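The Long Meeting

I have been thinking about meetings, mostly while in them. I have reached the age where I can tell from the doorway how long one will last. It is something to do with the number of people who have brought a cardigan.

Last February I joined the allotment society. I wanted to grow beans. I had a picture of myself in a hat, leaning on something, nodding at a neighbour. What I had not understood is that an allotment is a small piece of ground attached to a very large amount of talking, and that the talking takes place indoors, under strip lights, at seven in the evening when any sensible bean is asleep.

The society is called Flurnow, after the lane, and has 117 plots and one tap. I mention the tap because it was the subject of my first meeting, and my second, and a fair stretch of my third. The tap leaks. Everyone agrees that it leaks. You would think that agreement on this scale might lead somewhere.

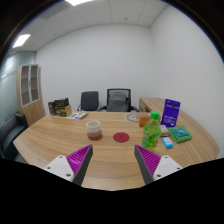 The table, where most of it gets decided. Or put off.

My first evening I sat next to Vaughn Blackwood, who has had plot 4 for longer than I have had my own teeth, and who gave me the only advice I was offered. "Don't say you can do spreadsheets," he said, and went back to his flapjack. Ten minutes later someone asked if anybody could do spreadsheets. I looked at the ceiling. A woman across from me, Ningsih Govindasamy, put her hand up in the cheerful manner of a person who has not been warned, and she has been in charge of the waiting list ever since. I still feel bad about it. Not bad enough to take the waiting list off her.

There is a particular way that people talk at these things which I have never heard anywhere else. Nobody at home says "through the chair". Nobody at the butcher's says "I'd just like to echo what Jalen said", and then says what Jalen said, at twice the length and with a bit about their knee. I found it maddening for two meetings. By the third I was echoing people myself. I echoed Jalen Montoya on the subject of bonfires, and he gave me a small nod, and I am sorry to report that I was pleased about it all the way home.

The tap, then. There were two camps. The first wanted it mended. A man had been to look and had quoted £200, and the first camp thought this was a fair price for a tap that turned off. The second camp wanted it replaced with a proper system, with pipes down both sides and a standpipe every few plots, which would cost £3,000 and for which we would have to apply for a grant. The second camp had a drawing. It was a very good drawing, done in coloured pencil by Ansel Kapoor, and it did the first camp a lot of damage, as they had only brought the quote.

I was for mending it. I said so, briefly, and was thanked for my contribution in a voice that made me want to check my shoes. Rochelle Quintanilla pointed out that if we mended the tap, the people who give out grants might feel we no longer needed one. So the tap had to go on leaking, as evidence. I have turned this over many times since, usually while standing in the puddle with a watering can, and the awful thing is that I can't find the hole in it.

Meanwhile there were the beans. I had put in two rows of a climbing sort that Vaughn gave me in an envelope, and I had made a frame out of canes which leaned slightly to the east from the start and by July was leaning with real conviction. The slugs took the first sowing. The second came up all at once after a wet weekend, and for a while I was going down every morning before work just to look at them. I didn't do anything. I had a cup of tea out of the flask and looked at them, and then I went and sat on a bus.

I suppose that was the hat-and-leaning part I had signed up for, though I never did get round to the hat. 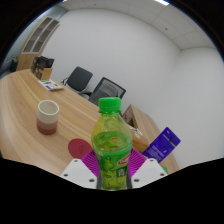 What surprised me was how much of what I knew about beans by the end of the summer had come out of the meetings. It was never from the agenda. It came in the ten minutes before, while people were getting chairs, or in the much longer bit afterwards when everyone stands in the car park with their keys out saying they really must go. That's where I learnt to pinch out the tops. It is also where I learnt that Ansel and Rochelle used to share a plot and no longer do, over something to do with rhubarb, and that this explains quite a lot about the seating.

I tried skipping one in the autumn. I told myself I'd had a long day, and I stayed in and watched a programme about canals. The next morning there was a new notice on the shed about compost, and I hadn't the faintest idea what lay behind it. "Members are reminded", it said. Which members? Reminded by whom? I asked Jalen, and he said, "Ah, well, you'd have had to be there." I have not missed one since.

The grant form went in just before Christmas. It ran to a good many pages and Ningsih did most of it, in a spreadsheet. We have had a letter back saying that they have received our letter. The tap is still going, with a bit of blue rope round it now, and there is a rather nice patch of watercress coming up underneath that two separate people have laid claim to.

It's on the agenda for next time, item six, after bonfires. I'm taking a cardigan.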